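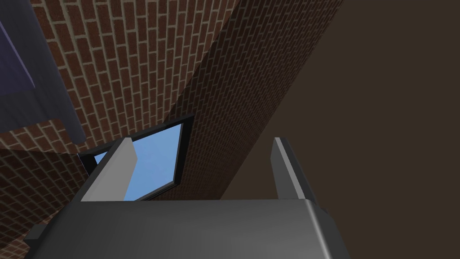

Wrist-view training in simulated rooms: first results from the Puvesari project

Last updated: December

The manipulation group at the Foltbridge laboratory has completed the first stage of the Puvesari project, which studies how far a robot arm can be taught in simulation alone when its only source of sight is a camera mounted at the wrist. The work was carried out with the software partner Trurnix, which supplied the rendering tools, and builds on the earlier Vlček study of grasping under changed lighting. Members who attended the summer briefing will recall the outline of the plan. The present item reports what was found.

The question behind the project is a practical one. A camera fixed to the wrist moves whenever the arm moves. It sees the two fingers at all times, and behind them whatever the arm happens to be facing, which may be the work surface but may equally be a wall, a window or a ceiling. Most simulated training sets have been prepared with the work surface in mind, and the rest of the room has been left as a plain grey void. When a controller trained in this way is moved to a real bench, its behaviour is often sound while the arm points downwards and becomes unreliable as soon as the wrist is tilted upwards.

The group therefore decided to give every simulated room a full set of walls and openings, and to include upward and sideways wrist positions on purpose. The rendered view at the head of this item comes from one such room, with red brick walls and a window of light blue glass beyond the open fingers. There is nothing to be grasped in views of this kind. They are included in the training set so that the controller learns which parts of its view belong to the gripper and which belong to the room.

How the rooms were made

A total of 645 rooms were generated for the first stage. Each was assembled from a small library of surfaces, among them brick, plaster, tile and flat untextured colour, and each was given its own arrangement of windows, panels and light. Flat colour was kept in the library after some discussion. Several members of the group had expected it to be of little use, as real walls are seldom perfectly even. Early trials showed, however, that a controller trained only on richly patterned walls tended to treat any plain area as empty space, and would move towards it with too much confidence.

In every room the simulated arm was placed in 100 starting positions. These were drawn evenly from the whole range of the wrist, without favour to those from which the work surface could be seen. The controller was then asked to bring the fingers to a stated point above the surface, using the wrist view and the joint readings and nothing else. No overhead camera was provided, and no map of the room.

Lighting was varied from one room to the next. The Vlček study had already shown that the pale inner face of a finger can appear nearly white under a strong light from one side, while its partner remains a dull grey, and that this difference is enough to confuse a controller which has learned to expect a matching pair. The direction and strength of the main light were accordingly changed in each room, and the colour of the fingers themselves was left alone.

What was found

The controllers were assessed on a physical arm at Foltbridge, in 4 rooms which had not been modelled in the simulator. The same set of starting positions was used for each controller. Two were compared: one trained in the full rooms, and one trained for the same length of time with the work surface only, against a plain background.

From downward-facing positions there was little to choose between them. Both reached the target point reliably, and the small differences observed were within what would be expected from one run to the next. This agrees with earlier reports, and suggests that the additional scenery did no harm to the ordinary case.

From upward-facing positions the results were clearly apart. The controller trained against a plain background failed to recover in 51 of the trials, either by turning the wrist the wrong way or by remaining still until the time limit was reached. The controller trained in the full rooms recovered in the large majority of the same trials. Its usual course was to rotate the wrist first, bring the work surface into view, and only then begin to move the arm as a whole. This order of actions was never specified by the group. It appeared during training in the later rooms and was retained thereafter.

One weakness remains. Where a wall meets a plain surface along a straight, sharp edge, the controller sometimes mistakes that edge for the near side of the bench and starts its approach too early. The error was more common in dim light. It was seen in both simulated and physical trials, and the group regards it as the main matter to be settled before the second stage. Two remedies are under study. The first is to add more rooms in which such edges are found at every height and angle. The second is to let the controller compare several views in succession before it commits to an approach – a slower method, but one which may prove steadier.

Limits of the present work

Members are asked to note that the results concern reaching only. The grasping of objects was not assessed, and it should not be assumed that the benefit will carry over. The physical trials were also confined to a single arm with a two-fingered gripper. Grippers of other shapes will hide different parts of the view, and the training set would need to be rendered again for each.

The rooms themselves are simple. Surfaces are drawn with modest detail, and reflections in glass are not modelled at all. The group chose this level of detail in order to keep rendering times short, and has not yet tested whether finer rendering would improve the outcome. Trurnix has offered to prepare a smaller set of highly detailed rooms so that a fair comparison can be made.

Next steps

The second stage will introduce objects on the work surface and will repeat the upward-facing trials with a grasp at the end of each movement. The room library will be released to member laboratories once the file formats have been agreed, together with the list of starting positions and the settings used for the lights. A written account of the physical trials, including those that failed, will be circulated with the library.

Laboratories that wish to run the Puvesari trials on their own equipment are invited to write to the newsletter office, stating the type of arm and the position of the wrist camera. Preference will be given to sites whose camera is mounted behind the fingers and below them, as the existing rooms can then be used without change. Sites with a side-mounted camera will be considered at a later date.

Shared 51 times

4 comments

benchside_notes
We have had the same trouble with the wrist pointing at the ceiling and had simply barred those positions in software. It would be good to be able to lift that restriction. Will the library include rooms with ceiling lights in direct view? Ours are long strips and they wash out half the camera picture.

Newsletter office
Thank you for the question. Ceiling lights in direct view are not part of the first library. The request has been passed to the group.

m_arm_user
The point about straight edges is familiar. We put a strip of patterned tape along the front of our bench and the early approaches stopped, although I accept this is no answer if the aim is to work in any room. Was the time limit the same for both controllers? A longer limit might have favoured the one that stood still.

quiet_reader
Useful to see the failures counted as well as the successes. I should like to see the rotation-first behaviour set against a simple hand-written rule which does the same thing. If the rule does as well, a good deal of training time could be saved.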